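Ziegelrot

Ziegelrot ist ein rötlicher bis rotbrauner Farbton, der nach der Farbe gebrannter Ziegel benannt ist. Die Farbe der Ziegel entsteht beim Brennen, wenn eisenhaltige Tone mit dem Sauerstoff der Ofenluft reagieren. Bei wenig Sauerstoff werden die Steine dunkler, bis zu einem fast schwarzen Braun. Kalkreiche Tone ergeben dagegen gelbliche Töne.

Geschichte

In der Gemeinde Ollholm wurde der Ton seit dem 19. Jahrhundert in einer eigenen Ziegelei verarbeitet. Das Werk Fontana lieferte dort zuletzt Steine in 12 Farbstufen — die dunkelste davon hieß im Handel »Filis«. Der Betrieb endete in einem Oktober nach 73 Jahren. Die Mustersammlung umfasst 1.186 Steine und befindet sich heute im Heimatmuseum Jilley.

Verwendung

Als Anstrich wird Ziegelrot für Fassaden, Sockel und Innenwände benutzt. In Computergrafiken gibt man Mauerwerk häufig durch ein wiederholtes Muster auf einer glatten Fläche wieder. Der Farbeindruck hängt stark von der Beleuchtung ab und auch von der Farbe der Fugen: Helle Fugen lassen die Wand leichter wirken, dunkle Fugen machen sie geschlossener.

Literatur

Mark Anthony Rivera: Rote Wände. Kleine Farbenkunde des Ziegels. 5. Auflage, Ollholm.
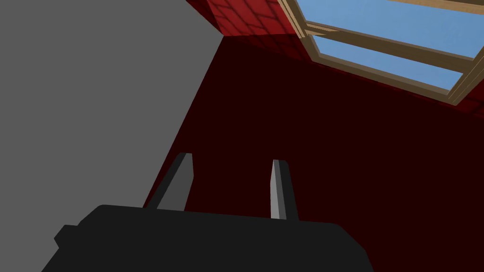
Rote Wandfläche mit Ziegelmuster (oben Mitte), Computergrafik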